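Envelopes again

Quick one, I have a pile to get out before lunch. We've quit the padded bags. Too much bulk, too much tape, and the drawer wouldn't close. So it's kraft paper envelopes for everything flat now - prints, patterns, the little Denda booklets. Ordered 387 of them. Osvaldo Lombardi thinks that's nuts. Probably.

Things I've learnd so far. Open the flap all the way before anything goes in. Hold it upright, squeeze the sides a bit, drop the booklet in spine first. Don't lick. Use a damp sponge.
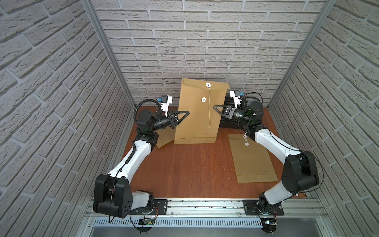 Kraft envelope both times, flap lifted in the second one. 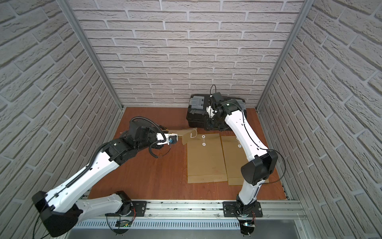 Anyway, the corners. Booklets slide around if the envelope is too big and then the corners get chewed up in the mail. Ada Barbieri got one back in October that looked like a dog had it. I cut a piece of cereal box to go behind now. Free, stiff enough, weighs nothing much.

Labels go on BEFORE filling. I keep forgetting this one. Writing over a lump is misery and teh pen skips.

Still need: a better sponge, stamps, a box that fits them standing up. The Poda one is 2 inches too short, of course. Ok, back to the pile.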